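Voltau Packing Room — Bench and Stock Inspection
Area: Bench 3, bottled goods
Inspected by: Puspita Pangaribuan
Reviewed by: Ville Juntunen
Date: Wed 24 April
Rating key: S = satisfactory, M = minor, F = fix before next shift, NA = not applicable

Section A. Bench and surroundings

A1. Bench stable, no rocking at corners. S
Comment: Feet were re-leveled in November. Rechecked with the Jovuro level, no change.

A2. Work surface clean, free of residue. S
Comment: Green top wiped down before the start. No tackiness felt at the usual spots.

A3. Surface free of cuts, lifting edges and splinters. M
Comment: One shallow nick on the aisle side. Does not catch a glove. Recheck next round.

A4. Floor clear within 900 mm of the bench on all sides. S
Comment: Measured, not estimated. The last report gave this as "OK" with no figure, and that entry cannot be compared with anything.

A5. Lighting adequate for reading small label print. M
Comment: Light level is sufficient but glare on glossy bottles makes the fine print hard to read from some angles. Turn the bottle, do not lean over the bench.

Section B. Bottles as laid out

B1. Correct product on bench, single type. S
Comment: Labels are in Chinese. The packing sheet from Cenow carries an English name only, so matching was done by the label artwork and the title block. A copy of the label should be attached to the sheet.

B2. Bottles intact, no dents, cracks or crushed necks. S
Comment: Shoulder and neck checked by hand on each bottle. A seam line near the neck is from molding and is not to be logged as a crack. It has been logged as a crack twice on earlier sheets.

B3. Caps seated square and fully closed. S
Comment: Caps are clear plastic. Check by turning, since a clear cap that is slightly crossed looks the same as a closed one from the side.

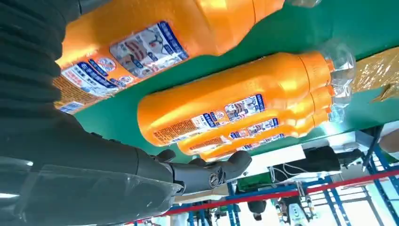 B4. Bottles laid on their sides are restrained from rolling. F
Comment: Round bottles on a smooth top. No edge strip is fitted on this bench. Ásgeirsdóttir quoted for a low strip along the front and it has not been ordered. Until it is fitted, keep bottles well back from the front edge and do not leave them lying down when the bench is unattended.

B5. Barcode patch clean and scannable. S
Comment: Scanned at the first attempt on every bottle. The patch is at the base end of the label, so bottles placed base inward have to be picked up again to scan. Lay them all the same way.

B6. Labels flat, no lifting at corners. S

B7. No leaks. S
Comment: Paper towel test, 7 minutes, bottles on their sides. Towel dry on removal.

Section C. Mat and marked area

C1. Marked area present and readable. S
Comment: Yellow mat on the left part of the bench. Its color is close to that of the bottles — easy to miss a bottle edge against it when looking quickly. A contrasting color is recommended at the next replacement.

C2. Mat flat, edges not lifting. M
Comment: The mat is built up in layers and the narrow tab toward the middle of the bench is the part most likely to catch. Press down at the start of each shift.

C3. All bottles on the mat when not in hand. F
Comment: Not met. See below.

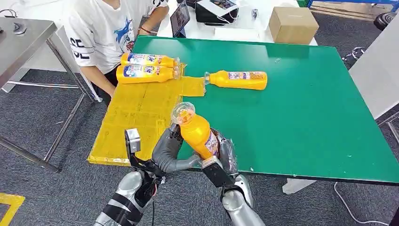 Item C3. Two bottles on the mat, one on the green top past the tab with its cap facing left, one held upright.

C4. Bottles on the mat face one way. S
Comment: The pair on the mat have caps to the right. The bottle off the mat does not match and is covered under C3.

C5. No stacking above the height stated on the packing sheet. NA
Comment: The sheet gives no height for loose bottles. Query sent to Cenow.

Section D. Actions

D1. Order and fit front edge strip (B4). Owner: Juntunen.
D2. Attach label copy to packing sheet (B1). Owner: Pangaribuan.
D3. Add a line on cap direction to the bench card (B5, C3). Owner: Pangaribuan.
D4. Mat color at next replacement (C1). No owner yet.

Reviewer's note (V.J.): Agree with F on B4. For C3 I would accept M once the bench card is updated — a bottle off the mat is a layout fault, and the rolling hazard is already carried by B4. Leave as F for this round. Reinspect both items within 4 working days.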